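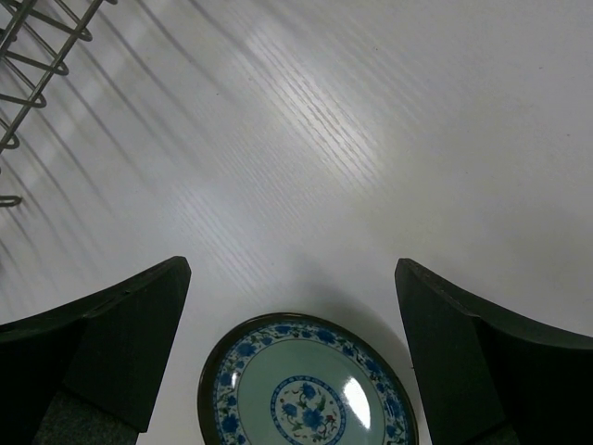

Ticket 235: Ader dishwasher stops partway through and won't drain

Status: closed by me
Opened: May 14, 2023
Unit: Ader under-counter dishwasher, bought used from Dhillon Appliance
Already tried before opening: power cycle, different detergent, a lot of muttering

Original post

Hi all! My Ader quits in the middle of the normal cycle with the drain light blinking, and when I open the door there's a puddle of gray water sitting over the filter. Quick cycle does the same thing. Rinse only will finish maybe one time in three. No leaks on the floor, no burning smell, and the breaker hasn't tripped. The pump does make a noise when it should be draining, a sort of low hum with a rattle at the end of it.

I've read the two older threads on this model and both of them ended with "replaced the pump," so I'd love to rule out everything cheaper first (a new one from Sumon Parts plus the service visit comes to almost 600 dollars, and I paid less than that for the whole machine). I'll keep adding notes as I go.

Update 1, filter and sump

Scooped out the water with a cup and a sponge. Pulled the filter, which twists out to the left, and it was pretty gross but not blocked. Scrubbed it with an old toothbrush. Then I took out the little plastic cover behind it — one screw, and it's a T20, which the manual doesn't mention — and found a cherry pit and a piece of label off a jar. I was so sure that was it!

Put everything back and ran rinse only. It finished. Ran normal and it stopped at the same place as before, blinking drain light, puddle, the works.

Update 2, the drain hose

Somebody in the comments asked whether the hose has a high loop. It didn't. It came out of the back of the machine, sagged along the cabinet floor and then went up to the sink drain. I tied it up under the counter with a strap so it goes as high as it can before it drops down to the connection. While I was under there I took the hose off at the sink end and aimed it into a bucket, and ran the drain. Water came out, but it was a sad little dribble. Blew through the hose (wipe it first, trust me) and I could get air through it but it took some effort.

So there's a restriction someplace in the hose or at the pump outlet. The hose is the original one, and it's stiff as a garden stake where it goes through the hole in the cabinet.

Meanwhile I'm washing everything by hand, and the wire dish rack has moved to the white table for now. I forgot how many plates this household goes through in a day. 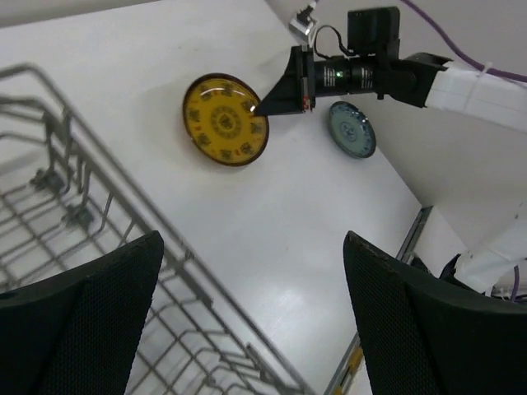 Ordered a Flodov universal drain hose the same night. The listing says it fits Ader machines made before the control panel changed, and mine has the old panel with the round buttons, so fingers crossed.

Update 3, checking the pump while I wait

Unplugged the machine, shut the water off, pulled it out and laid it on its back on some towels. The drain pump is on the right as you look from the front. It twists off a quarter turn once you push the tab in. The impeller spins with a bit of a notchy feel, and that seems to be normal for these because of the magnets. No broken blades, no glass. I cleaned out a ring of greasy gunk around the outlet and there's a rubber flap in there that was stuck half shut. It moved fine after a wipe with hot water.

I also looked at the float switch since it's free to look at. It clicks. Moving on.

Update 4, new hose

The Flodov hose showed up and it's longer than the old one, so I trimmed the stepped end down to the size that matched. Clamped both ends, put the high loop back, slid the machine in, pushed the cabinet feet around for way too long trying to get it level. When I cut the old hose open out of curiosity there was a kink right at the cabinet hole, and the inside was packed with hard white scale and grease behind it. I could barely get a pencil through.

Bucket test again: a good strong stream. Connected it to the sink and ran normal with no dishes. Finished! Ran it again with a full load and it finished again, with no puddle. The rattle is gone too, and I'm guessing that was the flap.

Update 5, for anyone finding this by search

Still going fine. I'm going to put a reminder on my phone for November to pull the filter and do a bucket test. If yours hums and the drain light blinks, do the bucket test before you order a pump. And if you're in the same boat with the T20 screw, don't use a flathead on it like I almost did.

Leaving the comments open in case someone knows the part number for the rubber flap. Sumon doesn't list it separately and I'd like a spare in the drawer. Closing the ticket otherwise, and thanks for the high loop tip!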